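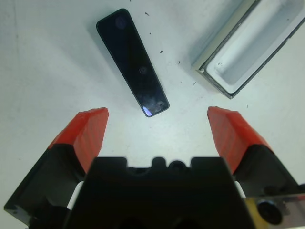

Geeta Chaudhary
I'd wipe the table before anything goes on it. Grit on a white top is how my last screen got scratched, and I had only set it down for a minute.

flores_bench
Agree on the table. I use a damp microfiber cloth, then a dry one. Paper towels leave lint behind.

Vikas Yadav
OK, table first. I want to set up a permanent spot by the front door where everything flat and glossy gets put down and cleaned at the end of the day. Phones, mostly, and a tablet. We have a white table there and a shallow tray, gray rim and white inside. Two questions. Does a hard tray scratch glass if things get slid in and out of it? And is it worth lining it with something?

zadstead_mike
Slide, yes. Set down and pick up, no. The tray itself won't hurt the glass but whatever is sitting in the bottom of the tray will. Mine collects sand from the kids' pockets and I find it in the corners every time I look.

Geeta Chaudhary
Line it. Thin felt, cut a bit small so it doesn't ride up the sides. Mine has been in for two years and I shake it out over the sink.

pnomad
Felt is the worst thing you can put in there. It holds on to grit and then you are resting your phone on sandpaper. A bare smooth tray can be wiped clean in five seconds and you can see if there's something in it. White is good for that.

Geeta Chaudhary
I did say I shake it out.

pnomad
Shaking gets the loose stuff. Rub a finger across it afterward and see what comes up.

flores_bench
You're both partly right. Felt is fine if it gets washed. Most people don't wash it. I switched to a silicone mat from Nomitberg, cut with kitchen scissors, and it rinses under the tap. It does pick up dust and looks gray after a week.

Vikas Yadav
I have a piece of silicone baking mat left over that would fit. Would that do?

flores_bench
Should. Wash it with dish soap first or it will put a greasy film on the glass.

zadstead_mike
On the cleaning itself, what are you using? The cloudy patches you get at the bottom of a phone are usually skin oil and a dry cloth only moves it from one place to another.

Vikas Yadav
Dry cloth, so that explains it. I breathe on it and rub. The top comes up fine and the lower part stays hazy.

zadstead_mike
Dampen one corner of the cloth with plain water – wrung out, you shouldn't be able to squeeze a drop from it. Wipe in one direction, top to bottom. Then use the dry part. If it's still hazy, the cloth is dirty. Wash it with no fabric softener.

pnomad
Or alcohol wipes, the 70% kind. Done in one pass.

zadstead_mike
Not every day. The coating on the glass wears off sooner or later, and then it smears worse than before.

pnomad
It wears off from your thumb too. I've used wipes daily on three phones and never noticed a difference.

Geeta Chaudhary
I did notice one, on the phone before this one. The middle of the screen started to feel sticky under the finger. I can't prove it was the wipes. I only use them now if somebody in the house is sick.

clotis88
Coming in on the tray question. I bought the Clotis tray set for our hallway and the rims are raised enough that you can't slide anything in by accident, you have to put it down from above. I cleaned the table under it on Tuesday and there was more dirt under the tray than around it. Small stuff gets pushed underneath when people bump it. So lift the tray when you wipe, don't go around it.

Vikas Yadav
Good point, I have been going around it.

flores_bench
Four stick-on rubber feet will stop it from moving. Hardware store, near the chair pads.

clotis88
Feet leave a gap and crumbs go in there. I'd sooner have it flat.

flores_bench
Then it slides. Pick one.

Geeta Chaudhary
A dab of museum putty at each end. It stays flat and doesn't slide. It pulls off when you want to clean, and you can press it back down.

pnomad
That one I agree with.

Vikas Yadav
Plan for now: wipe the table and under the tray every evening, silicone in the bottom, putty at the ends, damp corner and dry cloth for the glass. No wipes unless someone has a cold. I'll keep the cloths in a zip bag in the drawer so they don't pick up dust.

zadstead_mike
Two cloths at least, so one can be in the wash. And glass side up when it goes in the tray.

pnomad
Glass side down is fine if the tray is clean.

zadstead_mike
If.

Vikas Yadav
Glass side up. The mat is cut, slightly crooked on one side, but it lies flat. I still need to buy the putty.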